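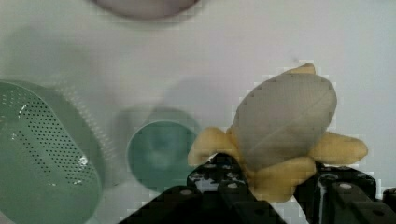

Amna Sethi
Dataset maintainer, Avov

Patio Listings, README

Product listings for outdoor furniture, collected from the Nosport and Goh catalogs and merged into one table. Each row is one listing: chairs, benches, side tables, porch swings, deck boxes.

Rows: 1053
Format: CSV, UTF-8, comma separated
Last rebuild: July

Fields
id - integer, stable across rebuilds
title - as listed, casing kept
category - one of 5 values, see categories.txt
material - free text, may be blank
width_cm, depth_cm, height_cm - converted from inches where needed
source - nosport or goh

Known problems
Folding chairs are sometimes measured folded. Cushion sets share a title with the bench they fit, so match on id. Goh leaves depth blank for umbrellas. 3 rows have no category - drop them before training.

Prices are not included. Keith Lowther wrote the merge script, merge.py, which needs the Akeck parser on the path.

Send corrections with the row id.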